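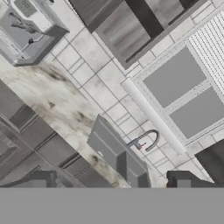
I've now watched the first four episodes of Sirnen in the new running order and I think Judska has made a mess of it. The second episode has been moved to fourth place, so Hendriks is still living in the old flat three weeks after we watched him move out of it. You can tell from the kitchen alone. The new place has a grey rectangular sink set into a marble worktop, much like the one at the top of this message, and the old flat has a chipped white one under a window. He goes from one to the other and back again with no explanation. Anyone coming to it fresh will think he owns two homes, on a customs officer's pay.

Eusebio Montoya wrote on October 4, 2022:

> I don't see what the fuss is over the order. Sirnen was made as
> single stories and Judska has always shown them in whatever order
> suits. The one with the ferry is a stronger opener than the one
> with the school, and they want people to stay past the first week.
> I'd have done the same.
>
> What bothers me more is the cuts. The ferry episode ran 49 minutes
> when I taped it and it's shorter now. Has anyone compared them?
>
> Also, is it true the second series is coming back in November?

On the single stories point, that holds for series two but not for series one. There is a thread running from the first episode to the sixth about the missing ledger, and Hendriks's sister only makes sense if you see the school episode early. In the new order she turns up at the funeral and speaks two lines, and a fortnight later we get the scene where he introduces her.

On the cuts, yes, I've compared the ferry episode with my old tape. It has lost 105 seconds. Most of that is the long walk down to the car deck, which had no dialogue, and the rest is the end of the argument in the canteen. You can follow the plot without either. I do miss the walk, as it was the only time the music got any room. The school episode is 29 seconds shorter and I couldn't find where from. It may just be the credits, which now go past at a speed I can't read.

The Timen box set has the original order and, as far as I can tell, the full episodes. It has 14 discs, counting the one with the interviews, and the subtitles are better than the broadcast ones – they at least translate the signs.

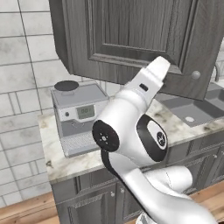 Is the second series coming back in November?

Only the first half of it, going by the listings Judska has put out so far. They have the opening three episodes down for late evenings and nothing after that. Last time they did this the remaining episodes went out after midnight in the new year, so set your recorder for the whole series if it lets you.

I wrote to them to complain about the running order and got the standard reply with a reference number, 2,129. If anyone else writes, quote the episode titles and not the numbers. Their website uses the new numbering and the person who answered me was looking at that.

I can lend the box set once I've finished disc five. Let me know off list.

Sekar Tjoa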